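Lighting and Desk Placement in Brick-Walled Offices: Frequently Asked Questions

Wednesday, April 10, 2024
By the Trarkum Workplace Desk

What does this page cover?

Lighting, table placement and wall-side services in offices with exposed masonry and open joist ceilings. It applies to the Dinddale floors and to any tenant space with the same construction. Spaces with a suspended ceiling are covered by a separate page.

Do I need a table lamp if the ceiling lights are on?

For screen work, usually no. For paper work, inspection of small parts or drawing, usually yes. Target 300 lux on the table surface for general office use. Measure at the working position with the lamp off and the ceiling lights at full output. If the reading is below target, add a lamp before requesting another ceiling fixture.

Why does my table measure lower than the one in the middle of the room?

Brick absorbs more light than painted plaster. A table against a brick wall gets little light back from that side, and deep beams shade anything that is not directly under a fixture. Both effects are normal. A reading of 313 lux under a fixture and a much lower one at the wall can occur in the same room with every tube working.

Can I paint the brick white?

No. The brick is left unfinished under the lease terms. Sealers, limewash and adhesive films are treated as paint. The ceiling, joists and beams are already painted white and may be repainted in the same color by the building.

Which lamp shape should I use at the wall?

A cone shade on a slim stem is the standard choice. It directs most of the light down to the table and keeps the source out of the line of sight of anyone seated nearby. Open globes are not recommended beside brick. They light the wall unevenly and pick out every mortar joint.
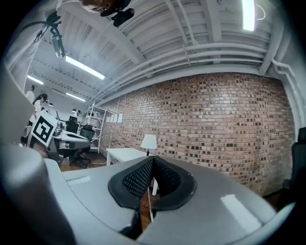
Trarkum Workplace Desk

A white rectangular table with a white cone-shaded lamp suits a position in front of the brick, with the fluorescent fixtures overhead providing the general light. Set the lamp on the side opposite your writing hand. Keep the lower edge of the shade below eye level when seated.

What color temperature should the bulb be?

Match the ceiling tubes where possible. If the tubes are unmarked, ask the building for the type before buying. A bulb rated 3000 K next to cooler tubes will give a visible color difference on white tables. It is acceptable for general work but unsuitable for comparing samples or prints.

How far should the table be from the wall?

Leave 57 mm at minimum between the back edge and the nearest brick. Brick faces are not flush, so measure from the one that projects furthest. The gap takes the lamp cord and plug and prevents the table edge from chipping the mortar. Where a vertical pipe comes down near a corner, place the table clear of it so the pipe can be reached without moving furniture.

Can I hang things from the pipes?

No. This includes lamps, cable ties, signs, plants and coat hooks. Horizontal pipe runs along the top of a wall are supported for their own weight only. White paint on a pipe does not indicate what it carries.

Can I fix a bracket to a beam or joist?

With written approval, yes. State the weight of the bracket and equipment, the fixing type and the cable route. Cables must be secured along their length. Use existing holes where they are sound.

Are clamp lamps allowed?

On table edges, yes, provided the clamp has a pad. On pipes, window frames or brick, no. The Rüegg clamp base supplied with some tables fits the standard edge. It does not fit Fuvlow tables, which have a beveled underside and need a weighted base.

Who replaces the tubes?

The building replaces ceiling tubes. Report the room number and the position of the fixture, counting from the door. Tenants replace bulbs in their own lamps. Do not reach ceiling fixtures from an office chair or table.

A tube is flickering but still lit. Is that a fault?

Yes. Report it the same way. In December, when requests are high, flickering tubes are handled after failed ones.

Does brick dust affect the lamp?

Old mortar sheds fine grit. Unplug the lamp, let it cool and wipe the shade inside and out with a dry cloth. Do not vacuum the wall with a brush head, which loosens the joints. If grit builds up on a table within a week of cleaning, report the wall section for repointing.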